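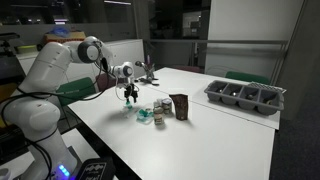 **Flurnevel Outdoor Education: program staff meeting, Wednesday, 4:00 p.m.**

Present: Lempi Oksanen (chair), Vilmos Illés (minutes), the four full-time instructors, two seasonal staff by phone
Apologies: kitchen lead, out on a supply run

**1. Last meeting's minutes**

Approved with one correction. The canoe paddles on order are the 54-inch ones.

**2. Spring school bookings**

Lempi opened with the good news: 217 students are booked for the spring residentials, up from 162 last spring! Big thanks to everyone who ran the open afternoons in January, which brought in two schools that had never been with us before. Both want the overnight trip as well as the day activities, and one has already asked about fall.

The Minier week is full. Kozma Middle School still has to send dietary and medical forms. Lempi will call their office on Monday and offer to go through the forms by phone if that helps.

**3. The new overnight route**

Vilmos and two instructors walked the Plira loop end to end and came back thrilled with it. The climb out of the creek is steady, there's a wide flat camp spot above the second bridge, and the view from the ridge is going to make a lot of eighth graders stop talking for a minute (maybe two). Groups can do their own navigation from the trailhead to lunch, with staff trailing behind.

Points raised:

- The creek crossing below camp is fine at normal levels but needs a firm cutoff. Agreed: if the marker stone is underwater, groups take the road bridge.
- Phone signal drops on the north side. Every group carries a radio, and base checks in at noon and at 6.
- The first mile is narrow and brushy. Vilmos would love a work day on it before the first group goes out. General cheering, and four people signed up on the spot.

Agreed to run it as the standard overnight this spring, with the old lake route kept as the bad-weather plan.

**4. Gear**

Tents are in great shape after the winter repair push. Sleeping bags: 125 washed and back on the racks, and the drying room smells better than it has in years. Stoves need new O-rings before they go out. Rain pants in the small sizes are still short, so we'll buy more of those before any more jackets.

There was a long and happy discussion of whether students should pack their own food barrels. Last year staff packed them and it was quicker, but the groups who did it themselves argued over the pasta, sorted it out, and knew where everything was at camp. We'll have all groups pack their own, with a checklist taped inside the lid. Vilmos to write the checklist.

**5. Staff training**

Wilderness first aid refresher is set for the week before the first school arrives. Seasonal staff asked for a full practice night on the Plira loop, cooking included, and everybody else immediately wanted to come too. Lempi will work out cover so that at least one person stays at base.

Rescue practice on the water moves to the morning slot, when the lake is calmer.

**6. Reflection journals**

We tried these with one group in the fall and loved what came back. Students wrote about getting lost, getting un-lost, and who made the best hot chocolate. We'll offer them to every group this spring, with 5 short prompts and plenty of room for drawing.

**7. Other business**

The minibus is due for service. The songbook has been found.

**Actions**

- Lempi: Kozma forms, training cover, minibus booking
- Vilmos: barrel checklist, trail work day, route card for Plira
- Instructors: O-rings, rain pants order, journal prompts

Next meeting: same time, two weeks from today, in the boathouse if the heater is working.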